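Intranet > Standort Mekonnen > Betriebsrat > Protokolle > Retouren/Verpackung
Suchbegriff eingeben Suchen Erweiterte Suche

Protokoll Abteilungsrunde Retouren, Standort Mekonnen
17.11.2025, Besprechungsraum über der Packerei
Beginn kurz nach halb zwei, Ende offen (Spätschicht musste runter)

Leitung: Réjean Thibodeau
Anwesend: Schichtführung früh und spät, zwei Kolleginnen Packtisch, ein Kollege Sortierung, Betriebsrat (zwei), Arbeitssicherheit, IT, ein Vertreter von Bodovari bis TOP 4
Entschuldigt: Personalabteilung, Stellungnahme zu TOP 5 kommt schriftlich
Protokoll: Schichtführung spät

TOP 1 Letztes Protokoll

Angenommen. Eine Änderung: unter "Sonstiges" stand, die Packerei habe dem Testbetrieb zugestimmt. Zugestimmt wurde der Besichtigung, dem Testbetrieb nicht. Wird korrigiert, BR bekommt die neue Fassung.

TOP 2 Stand Clenar

Zelle steht seit September an Linie zwei, läuft nur in der Frühschicht und nur mit Begleitung. Aufgabe bleibt: Retourenware Spielzeug und Kleintextil nach der Prüfung wieder in den Karton legen. Karton aufstellen und zukleben macht weiterhin der Packtisch.

Bodovari berichtet: feste Ware in Schachteln geht gut. Weiche Ware geht mal so, mal so. Folienbeutel ist das größte Problem, Greifer fasst die Folie und der Inhalt bleibt liegen oder rutscht nach. Plüsch wird oft zu fest gedrückt und dann schief abgelegt. Kollegin vom Packtisch: das sieht man auch, die Teile müssen wir danach wieder raus nehmen und neu legen, das ist doppelte Arbeit und steht in keiner Auswertung.

Thibodeau: Nacharbeit wird ab sofort erfasst. Strichliste am Tisch, nicht im Scanner, damit es nicht auf einzelne Personen läuft. BR einverstanden, sofern Liste ohne Namen und ohne Uhrzeit.

Menge letzte Woche in der Abteilung: 1146 Retouren, davon ging nur ein kleiner Teil über die Zelle. Genauer Anteil lag nicht vor, IT reicht nach. Schichtführung früh möchte die Zahl nach Warengruppe getrennt, sonst sagt sie nichts.

TOP 3 Aufnahmen mit den Handgreifern

Bodovari braucht für die weiche Ware mehr Vorführungen von Menschen. Bisher vorhanden: 635 Durchgänge, überwiegend aus der Halle, seit ein paar Wochen auch von Kolleginnen und Kollegen, die zuhause aufnehmen. Teilnahme ist freiwillig, steht so in der Vereinbarung. Heimaufnahme war ein Wunsch aus der Teilzeit, weil man sich die Stunden legen kann. 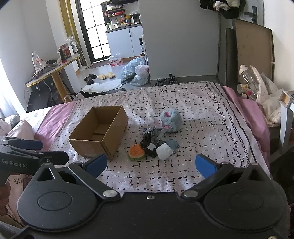

Vergütung der Heimaufnahmen ist weiter nicht sauber geregelt. Bezahlt wird zur Zeit die reine Aufnahmezeit, Auf- und Abbau nicht, und Wegräumen auch nicht. BR: Rüstzeit ist Arbeitszeit, gilt am Packtisch und gilt auch daheim. Thibodeau nimmt das mit, will vorher wissen wie lange das Einrichten dauert. Schätzung aus der Runde lag bei etwa 25 Minuten, wird nachgemessen. Dazu kam die Frage, was überhaupt eine brauchbare Vorlage ist: der offene Karton steht da schräg auf dem Bettlaken, die Teile liegen gleich rechts daneben dicht zusammen, und die Unterlage ist weich. Am Packtisch ist die Fläche hart, der Karton steht gerade an der Kante und die Ware kommt von links aus der Wanne. Bodovari sagt, Unterschiede sind gewollt, sonst lernt Clenar nur unseren einen Tisch. Packtisch bleibt skeptisch – eine Matratze gibt nach, der Tisch nicht, also drückt man anders. Ergebnis: beides wird weiter aufgenommen, aber getrennt abgelegt.

Durchsichtige Beutel mit dunklem Inhalt sollen häufiger vorkommen, auch mit Plüsch dahinter, also teilweise verdeckt. Genau da hakt es in der Zelle. Sortierung stellt Ausschussware dafür zusammen, bitte keine Kundenware mit nach Hause.

Privatbereich. BR hat das Thema zum zweiten Mal angemeldet. Bei Aufnahmen daheim sieht man eben die Wohnung mit: Kleidung, Schuhe, Küchenzeile, was halt so steht. Auch Hände und Personen am Rand. Forderungen BR:

- Wer daheim aufnimmt, darf jeden Durchgang vor Abgabe ansehen und ohne Begründung löschen
- keine Aufnahme mit Mitbewohnern oder Kindern im Bild
- Hintergrund wird vor Weitergabe unkenntlich gemacht
- Vorgesetzte haben keinen Zugriff auf Heimaufnahmen

Bodovari: die ersten beiden Punkte gehen sofort. Hintergrund unkenntlich machen ist Aufwand und verschlechtert eventuell die Daten, müsse man prüfen. BR: dann bitte prüfen, bis dahin keine neuen Heimaufnahmen. Längere Diskussion. Thibodeau schlägt vor, bereits angemeldete Personen machen weiter, neue werden nicht aufgenommen. BR stimmt unter Vorbehalt zu, befristet bis zur nächsten Runde.

Zugriff Vorgesetzte: Thibodeau sagt zu, dass Schichtführungen und er selbst keinen Zugang haben. IT bestätigt die Rechte schriftlich. Stand heute hat ein Sammelkonto der Abteilung noch Leserechte, wird abgeschalten.

TOP 4 Arbeitssicherheit

a) Handgreifer. Gewicht stört nach längerer Zeit, vor allem im Handgelenk und am Daumen. Zwei Personen haben Beschwerden gemeldet. Betriebsarzt ist informiert. Bis zur Rückmeldung: Pause nach jedem Block, Wechsel der Tätigkeit, niemand macht eine ganze Schicht nur Aufnahmen. Arbeitssicherheit möchte einen höhenverstellbaren Tisch in der Halle. Für daheim gibt es dazu nichts, außer dem Hinweis nicht dauernd gebeugt über einer niedrigen Fläche zu arbeiten. Merkblatt wird ergänzt.

b) Zelle. Schutztür an Linie zwei schließt nicht sauber, Kontakt meldet manchmal offen obwohl zu. Dann steht alles. Früh behilft man sich mit dagegen drücken, das geht so nicht. Bodovari tauscht den Schalter. Bis dahin bei Störung Zelle aus und Schichtführung rufen, auch wenn es Zeit kostet.

c) Laufweg zwischen Linie zwei und Sortierung ist zu schmal geworden, Wagen kommen nicht aneinander vorbei. Bodenmarkierung neu, Leerkartons an die Rückwand.

d) Lärm: Absaugung der Zelle pfeift. Messung beantragt.

Vertreter Bodovari verlässt die Sitzung.

TOP 5 Was ändert sich für die Leute

Eigentlicher Anlass der Runde, leider wieder wenig Zeit übrig.

In der Abteilung sind 102 Beschäftigte, viele davon Teilzeit. Frage aus der Packerei: wie viele Plätze fallen weg, wenn Clenar in zwei Schichten läuft? Thibodeau: Stand heute keiner, Zusage von Botetti gilt bis Ende der Testphase. Nachfrage BR: und danach? Thibodeau kann dazu nichts zusagen, Geschäftsleitung entscheidet erst nach der Auswertung. BR hält fest, dass diese Antwort nicht ausreicht und will die Geschäftsleitung in der nächsten Runde dabei haben.

Kollegin Packtisch: es geht nicht nur um Stellen. Die leichten Kartons gehen in die Zelle, uns bleibt das Sperrige und das Kaputte. Dadurch ist der Tag schwerer als vorher, bei gleicher Vorgabe pro Stunde. Schichtführung früh bestätigt das. Vorgabe an Linie zwei wird für die Dauer des Tests ausgesetzt. Spät läuft die Zelle nicht, da bleibt die Vorgabe wie sie ist, wobei spät öfter Reste von früh übernimmt – prüfen.

Begleitung der Zelle: machen momentan drei Leute, ohne Zulage. Angelernt an einem Nachmittag. Einer davon will nicht mehr, weil er bei jeder Störung schuld sein soll. Thibodeau: niemand ist schuld, Störungen werden der Anlage zugeordnet. Wunsch nach richtiger Schulung mit Nachweis, auch für die, die wenig Deutsch lesen. Unterlagen also mit Bildern und in mehreren Sprachen. Eingruppierung der Begleitung klärt Personal, siehe schriftliche Stellungnahme wenn sie da ist.

Kollege Sortierung fragt, ob die Aufnahmen zur Leistungsmessung benutzt werden können, man sieht ja wer schnell legt und wer nicht. IT: technisch ja, die Zeiten stehen drin. Nach Vereinbarung verboten. BR will das zusätzlich technisch gesperrt haben, also Zuordnung zur Person nach Abgabe und Abrechnung trennen. IT macht Vorschlag.

Anmerkung Schichtführung spät: mehrere Kolleginnen machen die Aufnahmen gern, ruhiger als am Band und man kann sitzen. Soll auch im Protokoll stehen. Andere sagen offen, sie bringen der Maschine nicht bei wie man ihre Arbeit macht. Beides ist in Ordnung, Nachteile darf keiner haben.

TOP 6 Sonstiges

- Klebeband schmal ist aus, breit solange verwenden
- Spindschlüssel der ehemaligen Leihkräfte bitte abgeben
- Wasserspender Halle tropft weiter, Meldung ist raus
- Ausschussware Plüsch nicht mehr in die Kantine stellen

Aufgaben

Strichliste Nacharbeit auslegen – Schichtführung früh und spät, ab morgen
Anteil Zelle je Warengruppe – IT
Sammelkonto sperren, Rechte schriftlich bestätigen – IT
Rüstzeit daheim messen, Vergütung klären – Thibodeau mit Personal
Hintergrund unkenntlich, Prüfung – Bodovari
Schalter Schutztür – Bodovari
Merkblatt Handgreifer, Tisch, Lärmmessung – Arbeitssicherheit
Beutel und Plüsch für Aufnahmen zusammenstelen – Sortierung
Einladung Geschäftsleitung – Thibodeau, BR in Kopie

Nächste Runde in vier Wochen, gleicher Raum, TOP 5 kommt dann an den Anfang. Einwände gegen das Protokoll bitte bis Ende der Woche an die Schichtführung spät.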